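Shared supplies deserve a shared table

The Jenano centre holds that common tools should be kept in common view. Since October, members at Gorel House have asked for locked drawers. We believe this would be a mistake.

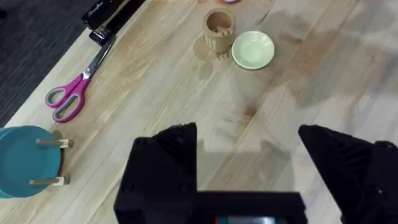

A stapler or a pair of scissors left within reach is used, and returned, more readily than one signed for at a desk. Of the 57 members who wrote to us, 41 agreed. The centre should keep its tables open and its drawers unlocked.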